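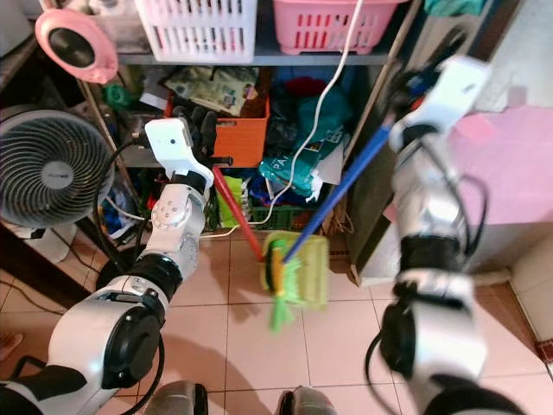

Mop by the storage shelf, beige tile.

We moved to the new place in May and I have been trying to sort out the water bill ever since. The first one was $185. At the old house it was never more than $80, and that was with a garden.

I rang Preltinent, who do the billing for our street, and was told to read the meter myself at night and again in the morning with no taps on. I did that. It had moved by 57 litres.
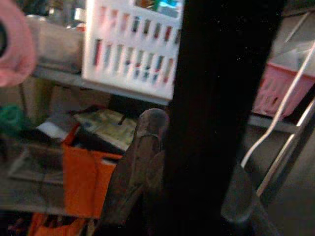

So there was a leak somewhere. I put food colouring in both cisterns and left them an hour. The downstairs one was clean. The upstairs bowl went green in a few minutes, which at least saved digging up the driveway.

The washer was a Hakala part and the local hardware shop doesn't carry them. I ordered one from Galla and it came in a plain envelope with no instructions. Fitting it took most of an afternoon - the isolating valve was seized and I had to turn the water off at the street.

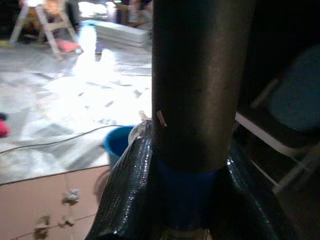

I read the meter again the next morning and the number was the same as the night before. I've written it on the calendar and will check it once a month. Preltinent has a form for claiming back part of a bill after a leak, and they want the receipt for the washer plus both readings. I've sent it off. The next bill is due in spring.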